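강의 코드 2031 / 생활정리 기초 / Rornent 강좌, Clivport 강의실 
2026년 5월 11일 배포본. 분실 시 재출력은 장당 300원입니다.

# 3강. 침대 위에서 옷 개기

지난 강의 끝에 "집에 넓은 작업대가 없다"는 의견이 많았습니다. 작업대가 있는 집도 그 위에는 이미 우편물과 영양제가 살고 있으니 사정은 비슷합니다. 그래서 이번에는 대부분의 집에 있고, 낮 동안 별로 하는 일이 없는 가구를 씁니다. 침대입니다.

준비물은 개지 않은 옷 한 무더기와 서랍입니다. 새 수납함은 사 오지 마세요. 수납함부터 사는 분들은 다음 주에 수납함을 정리할 수납함을 찾습니다.

## 3-1. 무더기를 다루는 순서

빨래 건조대에서 걷은 옷은 침대에 던져지는 순간 이불과 한 몸이 됩니다. 꽃무늬 이불 옆에 꽃무늬 옷이 섞이면 어디까지가 침구이고 어디부터가 옷인지 주인도 모릅니다. 첫 단계는 개기가 아니라 떼어 내기입니다.

1. 이불과 얇은 담요를 한쪽으로 몹니다. 갤 필요는 없습니다. 오늘 과제는 옷입니다.
2. 부피가 큰 옷부터 집어냅니다. 두꺼운 옷 하나만 빠져도 무더기가 눈에 띄게 얌전해집니다.
3. 무늬 있는 천은 펼쳐서 정체를 확인합니다. 보자기인 줄 알고 갰는데 치마였던 사례가 있습니다.
4. 뒤집힌 소매는 이때 바로잡습니다. 나중에 하겠다는 분은 그 옷을 입는 날 아침 엘리베이터 앞에서 하게 됩니다.

색이 진한 옷은 구겨진 상태로는 앞뒤가 잘 안 보입니다. 남색과 검정이 특히 그렇습니다. 목 뒤 라벨을 손으로 더듬어 찾고, 라벨이 없으면 목선이 깊은 쪽을 앞으로 칩니다. 둘 다 애매하면 아무 쪽이나 앞으로 정하세요. 옷은 항의하지 않습니다. 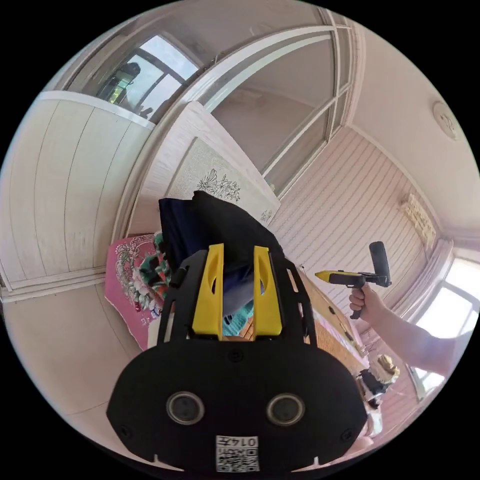
그래도 이불을 완전히 걷어 장에 넣고 시작해야 하지 않느냐는 질문이 나왔습니다. 한쪽에 뭉쳐 둔 채로는 마음이 불편해서 옷이 손에 안 잡힌다는 것이었습니다. 장에 자리가 있다면 그렇게 하셔도 됩니다. 다만 이불을 넣으려고 장을 열었다가 장 정리를 시작하고, 장에서 나온 앨범을 보다가 저녁이 되는 경로는 본 강좌에서 이미 여러 차례 관찰되었습니다. 이불장은 6강 범위이니 그때까지는 문을 닫아 두시기 바랍니다.

## 3-2. 바닥이 되는 면

푹신한 이불 위에서는 각이 잘 안 나옵니다. 손으로 누르면 천이 같이 꺼지고, 손을 떼면 접은 선이 슬그머니 풀립니다. 접는 사람의 솜씨 탓으로 돌리기 쉬운데, 대체로 밑면 탓입니다. 모처럼 남 탓을 해도 되는 경우이니 마음껏 하세요.

밑면별로 적어 두면 이렇습니다.

- **두꺼운 이불**: 분류할 때만 씁니다. 접기에는 맞지 않습니다.
- **홑이불이나 시트**: 쓸 만합니다. 당겨서 주름을 펴고 씁니다. 주름 위에 개면 그 주름이 옷으로 이사 옵니다.
- **대나무 자리**: 접기 좋습니다. 단단하고, 격자 줄이 있어서 옷단을 맞추는 자 노릇까지 합니다. 올이 성긴 니트는 조각 사이에 걸릴 수 있으니 끌지 말고 들어서 옮깁니다.
- **맨 매트리스**: 시트를 빨고 있는 중이라면 어쩔 수 없습니다. 시트도 곧 무더기에 합류합니다.

여름용 자리를 5월에 벌써 깔았다고 쑥스러워하실 것 없습니다. 개는 용도로는 계절을 타지 않습니다.

## 3-3. 폭을 정하고 접기

접는 모양은 서랍이 정합니다. Sultana 서랍을 기준으로 하면 안쪽 폭이 38cm이고, 접은 티셔츠 한 장의 폭을 13cm 아래로 맞추면 세 줄이 나오지 않습니다. 13 곱하기 3은 39이니 딱 13cm로 접어도 마지막 줄이 들어가지 않는다는 뜻이지, 더 좁게 접으면 들어가기는 합니다. (지난 기수 자료에 이 부분이 위처럼 꼬여 있었습니다. 지우면 꼭 찾는 분이 계셔서 남겨 둡니다. 정답: **13cm보다 조금 좁게, 세 줄.**)

티셔츠:

1. 앞면이 아래로 가게 놓고 손바닥으로 가운데에서 바깥으로 밉니다.
2. 양옆을 안으로 접어 폭을 맞춥니다. 소매는 되접어 몸판 안에 둡니다.
3. 밑단을 목선 가까이 올리고, 다시 반으로 접습니다.

바지는 다리를 겹치고 밑위의 튀어나온 삼각형을 안으로 밀어 넣습니다. 이 삼각형을 무시하면 쌓았을 때 한쪽만 높아집니다. 세 벌째부터 기울고, 그다음은 짐작하시는 대로입니다.

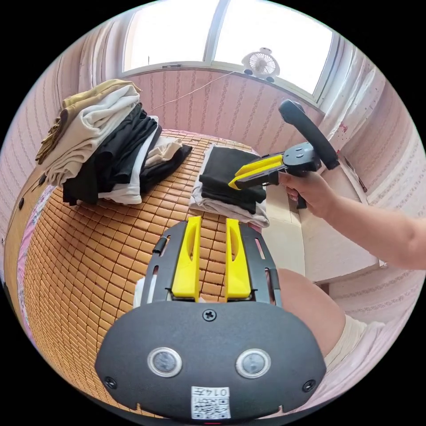
쌓은 옷을 옮길 때는 아래까지 받쳐서 한 번에 듭니다. 윗부분만 쥐면 맨 밑의 한 장이 조용히 탈락하고, 탈락한 옷은 대개 가장 공들여 갠 옷입니다. 한 번에 옮기는 높이는 손을 벌려 편하게 쥘 수 있는 만큼입니다. 두 번 왕복하기 싫어서 턱으로 누르며 나르는 방식은 감점하지 않겠지만 권하지도 않습니다.

서랍에 넣을 때는 세워 넣습니다. 접힌 둥근 면이 위로 오게 하고, 자주 입는 옷을 앞쪽에 둡니다. 자주 입고 싶은 옷을 앞쪽에 두는 분이 계신데, 그 옷은 작년에도 앞쪽에 있었습니다.

## 3-4. 갤 수 없는 것들

끈이 많은 옷, 한쪽뿐인 양말, 잠옷으로 강등된 티셔츠는 따로 모읍니다. 버릴지 말지는 오늘 정하지 않습니다. 침대 위에서 내린 결정은 눕고 싶은 마음의 영향을 크게 받습니다.

작은 천 조각이 나오면 어느 옷에서 떨어졌는지 먼저 확인하고, 주인을 못 찾으면 걸레통으로 보냅니다. "언젠가 쓸 천"이라는 이름의 상자는 만들지 마세요. 이미 있다면 4강에 들고 오시면 됩니다.

## 과제

- 집에서 옷 한 무더기를 골라 3-1부터 3-3까지 해 봅니다.
- 쓰는 서랍의 안쪽 폭을 재서 아래 칸에 적습니다. 겉 폭 말고 안쪽 폭입니다.
- 밑면을 바꿔 가며 같은 티셔츠를 접어 보고 차이를 한 줄로 씁니다. "잘 모르겠다"도 한 줄로 인정합니다.

서랍 안쪽 폭: ________ cm 
밑면: ________ / ________ 
차이: ____________________________

다음 강의는 Dretby 강의실로 바뀝니다. 양말을 가져오시되, 신고 오신 것 말고 여벌로 부탁드립니다.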